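THE TRAY METHOD, OR HOW I GOT MY TABLE BACK

Every house has a surface where things go to be dealt with later. Ours was the worktable in the back room, and by February it held 282 objects. I know this because I counted them one evening instead of putting any of them away.

Most of it was small stuff. Picture hooks, dead pens, live pens, three tape measures, a bag of furniture feet for furniture we no longer own. The trouble with small stuff is that you can't clear it off a table without putting it on another table, and then you have two tables.

What finally worked was a tray. One big one, the kind with a rim, and a rule that anything small and homeless goes in it and nowhere else. When the tray is full, you stop whatever you were doing and empty it. I have broken this rule 2 times and regretted both.

A few things I've learned along the way:

Get a bigger tray than you think you need. A small one fills up by lunch and then you start stacking, and a stack is just a pile with ambitions.

Get one with rounded corners. Square corners collect sawdust, glitter and those tiny screws that come out of eyeglasses, and you will be in there with a toothpick.

Go for a pale color. I had a black one first, a very handsome tray, and lost every washer I ever put in it. On cream or white you can spot a set screw from across the room.

Leave it empty overnight. This is the hard one. My neighbor Waqas Durrani claims he does it every night, and I've been in his garage, so I have my doubts.

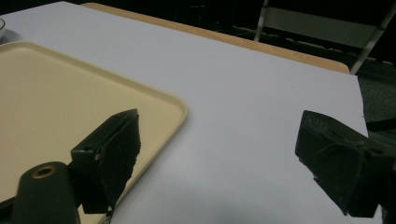 Cream tray on the left, white work surface beside it, tan edge of the table along the top.

The white top deserves a word too. If you have a wooden table you're fond of, lay a sheet or board over it before you do anything involving glue, ink or a craft knife. I put mine down to hide a ring left by a can of stain (the can said Ornura and the ring nearly did too). Then I noticed I could find things on it. White under a decent lamp shows up every crumb, which is wonderful while you're working and a bit of a reproach afterward.

If the board slides, put a square of rubber shelf liner under each corner. Double-sided tape also works, right up until you want the board off again.

Wipe it down with dish soap and warm water. For pencil, use an ordinary eraser. For permanent marker, scribble over the mark with a dry-erase marker and wipe quickly. Try that in a corner first, and don't come to me if you skipped the corner.

Trays clean up the same way. Skip the scouring pad, as it scratches the plastic and dirt settles into the scratches for good.

Now, the emptying. I sort into three envelopes: keep, ask, and out. "Ask" is for things that may belong to someone else in the house and look important. Last time it held a brass key, a plastic elbow and something Nanami Hayashi, who rents our upstairs room, identified at once as part of her rice cooker. She'd been looking for it since Thanksgiving. I've been told to check the ask envelope more often.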